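Chapter 7
Artificial Fruit and Food Props

Learning objectives

After completing this chapter, the student should be able to:
– distinguish solid, hollow and foam-core fruit by weight and surface
– judge the scale of a piece against its natural counterpart
– select a dish and a ground surface suited to a given group
– prepare a storage record for a set of loose pieces

7.1 Why artificial fruit is used

Natural fruit changes during a display. Cut surfaces brown, skins lose their gloss, and soft fruit marks the surface it rests on. In a shop window or a furnished model apartment, a display may have to stand for weeks without attention, and artificial pieces are the usual choice. The same pieces also serve in classrooms and rehearsals, where they are handled many times a day.

The term "artificial fruit" covers whole pieces, cut pieces and loose parts such as leaves and stems. Cut pieces are treated separately in Section 7.4, as their edges and flat faces wear differently.

7.2 Materials and finish

Most pieces in current use belong to one of three groups. Foam-core pieces are light and dent under a fingernail. Hollow molded pieces keep their shape but show a seam. Solid cast pieces are heavy for their size and stay where they are put, though they chip when dropped on stone.

Color is applied by spray, by brush or in the molding compound itself. A graded finish, in which one color passes into the next along the length of the fruit, is normally sprayed. Texture comes from the mold. A sharp mold gives a dark, rough-skinned fruit its character; a worn mold gives a smooth lump that reads as nothing in particular. The Ganside and Brellis sets used in the exercises at the end of this chapter differ mainly in this respect.

7.3 Grouping on a patterned surface

A strongly patterned ground competes with small objects. Veined stone is the common case – it is often already present as a countertop and cannot be changed. Three rules apply:

1. Keep the pieces close together, so that the group is read before the pattern.
2. Vary direction. Set long pieces both across and along the line of sight, and turn at least one stem or leaf cap outward.
3. Place cut pieces in a dish of a plain, pale color.

Figure 7.1. Mango, strawberry and other fruit grouped on dark gray marble-patterned ground, with a yellow slice on a pale green ruffled plate.

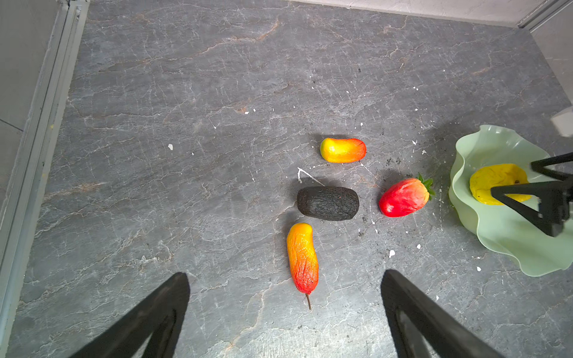
7.4 Cut pieces and slices

A slice has no natural outline to identify it. The viewer relies on color, on the thickness of the edge and on whatever lies nearby. A yellow oval may be taken for mango or for pepper, and the whole fruit should therefore be shown in the same group wherever the identity of the slice matters.

Slices are stored flat, in single layers, with tissue between them. The Visser tray described in Section 7.5 holds four layers.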